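3 设备选型与预算编制

图1给出了本文用于采购论证的仿真工位。

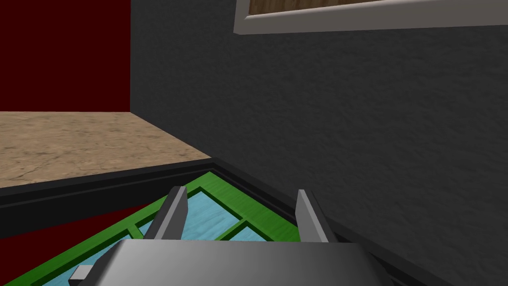
图1 仿真环境中的夹爪与托盘(腕部视角),托盘内为绿色格架与浅蓝色面板

3.1 先仿真后采购的安排

Hasgate 试验线原计划在 1 月一次性购入全部机械臂、末端执行器和料盘。预算评审时发现,末端执行器的规格尚未确定,而它又决定了机械臂的负载等级和控制柜的接口数量。若先订机械臂,后期更换夹爪可能导致法兰、线缆和气路一并返工。因此项目组把采购拆成 2 个批次:第一批只含控制柜和安全围护,第二批在仿真结果确认后再下单。

仿真工作的目的较为有限,即判断两指夹爪能否在带格架的浅托盘上方取得足够的开合空间,以及托盘靠墙角放置时手臂姿态是否受限。图1中托盘位于两面墙的交角处,夹爪悬于托盘上方,两指分开。该布置对应现场面积最紧张的情况,其余工位的条件均比它宽松。墙面、地面纹理取自通用素材库,与预算无关,未作调整。

3.2 候选方案

参与比较的供应方案有两种。Pornora 方案为整套供货,机械臂、夹爪与软件授权合并报价,调试费包含在内,但备件须由原厂提供。Vasilakis 方案为分项供货,夹爪可单独更换,指尖备件价格较低,软件授权按年续费。两种方案的机械臂负载相近,差别主要在后续支出。

编制预算时,我们把费用分为购置费、安装调试费、年度授权费和易损件费四项,按 6 年使用期计算。指尖衬垫属于易损件,更换周期按每 1,000 小时一次计入。停机损失没有列入表内,原因是试验线不承担固定产量,难以给出可信的单价。培训费由 Girkbridge 分部统一列支,也不重复计算。

3.3 托盘与工装的费用

料盘和格架在早期预算中被归入“其他”,金额偏低。仿真模型建立后,这一项的估计有所变化。格架把托盘内部分成若干格,横档的位置限制了指尖下探的方向,格架尺寸一旦改动,夹爪行程和抓取程序都要重新核对。我们据此将工装费单列,并预留大约 2 成的修改余量。余量只用于格架和定位件,不得转作机械臂选配件的费用。

靠墙布置还涉及地面定位和墙面防护。两项金额不大,但需要在土建收尾前完成,付款时间早于第二批设备,资金计划中应提前安排。

3.4 小结与限制

按上述口径,Pornora 方案的首年支出较高,后续年度较平稳;Vasilakis 方案首年支出较低,从第三年起授权续费逐步抵消了这一差距。考虑到夹爪规格仍可能变动,现阶段建议采用分项供货,合同中约定授权费的年度涨幅上限。

仿真未考虑线缆拖拽、夹爪磨损和照明变化,对抓取节拍的估计只能用于方案间的相对比较。第二批下单前仍需用实物夹爪和一只样品托盘做核对,相应费用已计入安装调试费。

最后更新:2026-08-08

搜索本刊 请输入关键词 高级检索

相关文章
两指夹爪指尖衬垫的更换周期与费用估算
小型试验线分批采购的合同条款
格架式料盘的尺寸公差与定位方法
机器人软件年度授权费的核算口径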